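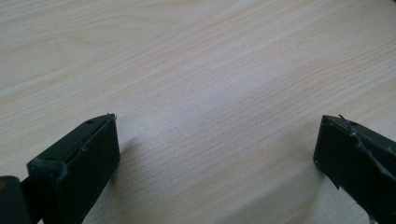 Heteck fingers open over bare table, dark green pads.

28/12/2018. Gripper comparison, cloth into box

Great session! Ran the Heteck fingers against the old Sung set, same handles, same table, both hands. Task is the sage-green cloth and the long white box with the lining in it. The Heteck pads are flat and wide and I love how little I have to think about squeeze. Best streak was 11 clean grabs, which I never got with the Sung pair.

Left/right timing is still clumsy. I hold the cloth up in the right hand and wait with the left open near the box, and I lose a beat every time. Encoder reads 1631 at full open, so put that in the config before the next run (Woo-jin, your file still has 600). 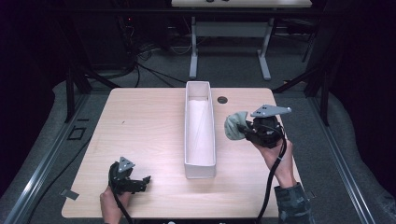
Su-bin Bae wrote back that the beat goes away with a lighter trigger spring, and that she'd try 30 more grabs on the Sung set before we retire it.

Fair. Spring first, then the Sung set again. Ask Biltville for spare pads.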